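Robot learning | Papers | Data collection

3.2 Gathering the demonstrations

We recorded 230 demonstrations of one task: put the fruit into the basket. Each was driven by hand by one of 2 operators using the Trellia controller. A wrist camera and a fixed camera ran throughout, and both streams were saved with the joint readings.
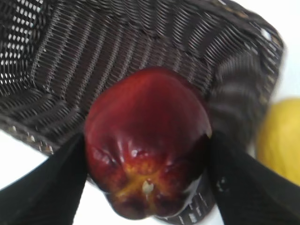
Operators were free to choose the order of the pieces. We did not script the grasp either – a policy trained on a single approach angle did badly in our earlier Skosar trials.

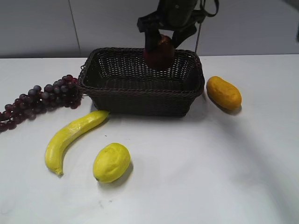

Figure 4. Apple held over the basket, fixed camera.

An episode ends when the operator presses the stop key. We kept the frames after the fingers open, so that the policy also sees examples of letting go and moving off.
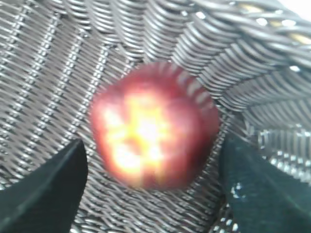
Ntombi Naidoo argued that these last frames should carry less weight in training, as long pauses teach the arm to wait. We tested this and now trim pauses to 28 frames.

Fruit positions were changed by hand between episodes, and failed grasps were kept if the operator recovered.
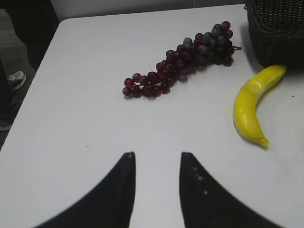

Figure 5. Wrist camera, gripper open, grapes and banana on the table.

Contact: Celeste Vergara, Balogh Laboratory | Copyright the authors | Back to top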